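Trekden Route Log: Frequently Asked Questions

What is Trekden?
A place to write down the walks you've done, so that you can argue about them later with the person you did them with. There are 594 routes in the log so far, and a fair few of them are the same hill.

Does it cost anything?
No. You'd know if it did, because the maps would be better.

Why was my route sent back?
Usually it was the directions. "Left at the brown cow" was true when you wrote it. Please use gates, stiles, streams and other things that stay put.

How are walks graded?
Easy, Moderate and Hard. Clem Paewai grades most of them and has knees like bridge cables, so move everything up one if you're an ordinary person. Add another if it's April and the bottom track is under water.

Can I bring my dog?
On the log, certainly. On the walk, check the route page. Lambing paddocks are closed to dogs, including yours, who is very good and would never.

How many photos can I add?
Up to 40 per walk. Most people find they took 39 of their own boots.

Where does it all live?
On a server in Raelene Te Moana's spare room, with a copy kept at a different house. Raelene looks after both and would like it known that uploading the same video four times doesn't make it safer.

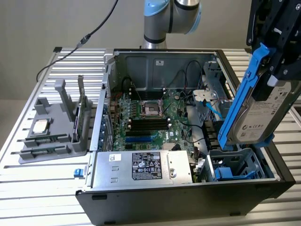
Can I delete a walk?
Yes, from your own page. It stays recoverable for 2 months, in case you and your walking partner make up. After that it's gone for good - please don't write to ask.

Why do your times never match the signposts?
The signposts don't stop for lunch. We do, and we count it.

Can I download a route to my phone?
Yes, press Save on the route page before you leave home. There's no signal past the second ford, whatever your phone company told you.

Comments (3)

Digby Tapsell
Still waiting for my ridge walk to go up. The cow is there every time I go.

Isla Whitcombe
Clem's "Moderate" took me seven hours and a pair of trousers.

Kylie Tomoana
Does lunch count if you have it in the car?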